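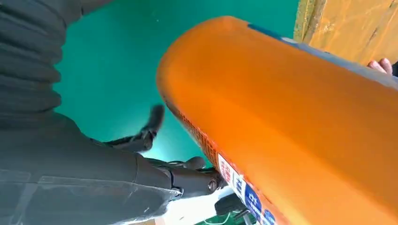

The orange things of our shop

Welcome to the gallery of the Trarine repair and storage room in Drusorley. My name is Thảo Đinh and I keep this page together with Emerson Cavalcanti. In February we decided to put the supplies in order by color, and orange was the first one we finished. I write a few words for every item, so that new members can find what they need.

The big orange container. It is rounded and glossy, and it is the easiest thing to find in the whole room. Please bring it back to shelf 9 when you are done.

The short funnel. It used to hang next to the door, but now it lives with the containers. Emerson likes the long one better. I do not agree with him, the long one drips on my shoes.

Labels. We write the shelf number on a paper label and tie it with string. Glue leaves a mark on glossy surfaces, and I spent one full evening cleaning it away.

The catalog. Our list has 373 entries now, and 73 of them are still without a shelf. If you know where something belongs, write it in the notebook by the window -- pencil is fine.

Next color will be blue. Lý has promised to lend us two more shelves from the Jerkau side of the building, and we will begin when they are in place. The room is open from 2 in the afternoon. Please ring the lower bell, the upper one is for the neighbors.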